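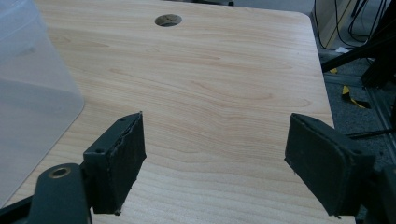
No. 27

The Slow Gripper
Last updated: September
04/02/2021 by Matilde Carvalho

So the pads are going again. The top edges have gotten all frayed and chewed looking, on both fingers, and I spent a good chunk of last night with my nose up against them trying to decide if I could get away with leaving them on until the Irkomance. Bastos says no. Bastos always says no to me about the pads and then she's the one who has to cut the new ones, so I guess she gets a vote.

(For anyone new: there are two Matildes in the Gadholm robotics club. I'm Carvalho, she's Bastos, and we've been going by last names like a baseball team ever since our adviser yelled "Matilde, power off!" and we both hit the switch.)

I promised a real update on the spring project and then wrote two posts in a row about soldering irons, so okay, real update. We're entering the clear-the-table event. You get a table, a bunch of ordinary stuff on it, and a robot arm that has to put the stuff where it belongs with no person touching anything. You don't see the stuff ahead of time. You get a list of kinds of stuff — "cups," "soft items," "packaging" — and that's it. Last year's team wrote rules for everything, and their code is a very long chain of ifs that I have read from top to bottom and would not wish on anyone. We decided to teach ours by showing it. You hold the gripper in your own hand and pick things up with it, over and over, the camera on it records what it sees, and then you train a model on all of that and hope the arm picks up your good habits. And your bad ones! More on those in a minute.

The hand-held thing is called Berudon. I didn't pick the name, it was on the box of printed parts when I joined and by then everybody was attached to it. Two fingers, a linkage on each side to keep them moving together, and a brass-colored bushing where the arm pivots, which is my favorite part of the whole machine. I know that's a weird thing to have a favorite of. But the first version had a bare screw going through a printed hole, and the hole wore into a sort of egg shape, and after that the fingers never closed in the same place twice. You'd squeeze and one would show up late. Bastos reamed the holes out and pressed bushings in over a weekend and I swear it felt like a different tool. If you're building one of these, start with the bushings. Please learn from our egg.

Now the recordings. We have 3,008 of them as of tonight, and I know that number by heart since it's written on the whiteboard in our room in Sepúlveda Hall in handwriting that gets bigger and more excited each time somebody updates it. The plan back in September was 2,000 for the whole year. That sounded like a lot to me. I remember saying out loud in a meeting that 2,000 was plenty and we'd probably see it working way before then, and Bastos wrote that down, and she has read it back to me more than once.

What happened is that we got to 2,000, trained on everything, put the gripper on the arm, and the arm did a lovely smooth reach toward a cup and stopped a little bit short. Every time. Close enough that you'd lean forward in your chair. We checked the calibration. We checked the mount. We checked the calibration again, with more swearing. I was sure it was the camera, I'd have bet my lunch on it, and I made us take the whole bracket apart and put it back together for no reason at all.

It was me. I do this thing when I pick stuff up with Berudon where I slow way down right before I grab, kind of hover there for a second to line it up, and then go. Bastos doesn't do it. She just swoops. But I'd recorded most of the cups, so the model had watched me hover over and over and figured that hovering was a big part of the job! It would get to the hover spot and just live there. Once I saw it I couldn't stop seeing it. I went home and noticed I do it with a fork.

So we threw out 900 of mine. That hurt. I'm not going to pretend I was graceful about it, I went and got a bag of pretzels and sat in the hallway. Then I came back in and we started over on the cups, with a rule that you have to keep moving the whole way in, no parking. (The 3,008 is what we have after the purge, so please be impressed.)

A few things I've changed since then, in case they help another club:

I take turns with Bastos every 20 minutes, whether the person recording is tired or not. You never think you're tired. Then you watch the video back and your hand is wandering all over the place like it's looking for its keys.

We quit tidying the table so carefully between takes. I used to line everything up nice and square and I'd get annoyed if somebody bumped it. Turns out a very neat table makes a very spoiled robot, and the judges are not going to set things out square for us. Now we shove things around with our elbows and go.

We also move where we stand. I'd been doing every single take from the same side, and I only noticed when I was scrubbing through video and saw the cable hole in the table in the same place, clip after clip after clip. That round dark hole has had a bigger career in our data than any of the cups. For a while we even had a theory that the model was using it to find its way, like a lighthouse, and Bastos wants to test that by covering it up and seeing if the arm gets lost. I kind of love the idea and I kind of don't want to know. We're doing it next session.

The table itself I have no complaints about. Pale wood, nice swirly grain, a little bit pretty if you stare at it as long as I have. The event table could be anything though, white or black or one of those speckled gray cafeteria ones, so we've been borrowing whatever we can carry. My mother's flowered tablecloth has joined the project. She'd like it back, and I've told her it's in training.

As for the floor, well. We put yellow and black tape down on the carpet at the start of the year to mark where people shouldn't stand when the arm is moving, and tape and carpet don't get along. There's a crumpled strip of it lying there next to the table and I keep walking past it. Same with the cables, which hang down in big loops by the stand and which I've been saying I'll tie up for longer than I'd like to put in writing. If you're a freshman reading this and thinking about joining, there's a job for you already! I'll bring pretzels.

Okay, pads. I want to get this down while I remember it, as last time we lost the notes and had to work it all out again from scratch.

The old pad has to come off completely, glue and all, and you do it with a plastic scraper. I used a hobby knife on the first set and gouged the finger, and then the new pad sat over the gouge with a little bubble under it and peeled up at exactly that spot. The new one gets cut a hair big and trimmed in place. Press it down with the fingers closed on a piece of scrap and leave it overnight. Overnight! Don't "just test it quick." I've just tested it quick. The pad slid down the finger in slow motion while I was holding a mug.

And do both sides at the same time. I thought I could save some material by only swapping the worse one, and then we had one grippy finger and one slippery finger and everything we picked up did a little twirl on the way to the bin. It was cute for one afternoon. Bastos filmed it. The model, thank goodness, never got to see any of it.

The part we're arguing about is whether fresh pads mean the old recordings don't match anymore. The edges show up in the video, right? They're right there at the bottom of everything the camera sees, all ragged, and on the new ones they'll be crisp. I think the model won't care. Bastos thinks it'll care a little and that we should record a batch on the new pads so it sees both. I've come around to her side mostly, and it's not only because she's the one holding the scissors. If the pads get chewed up again halfway through the event we'd want it to be okay with that too — so old and new, both in the mix, sounds right.

That makes the schedule for the next couple of weeks: swap the pads, record on the new ones, retrain, do the lighthouse test, and then try the full table with stuff brought in by people who haven't told us what it is. My roommate has volunteered to pick things and has been giving me this smile across the kitchen that I don't trust. I already hid the whisk.

If you've run the clear-the-table event before and remember anything about the lighting, please leave me a comment. Last year's notes just say "bright" with a line under it. Bastos is cutting the pads tomorrow and I'm on scraper duty, plastic one, I've been told to say.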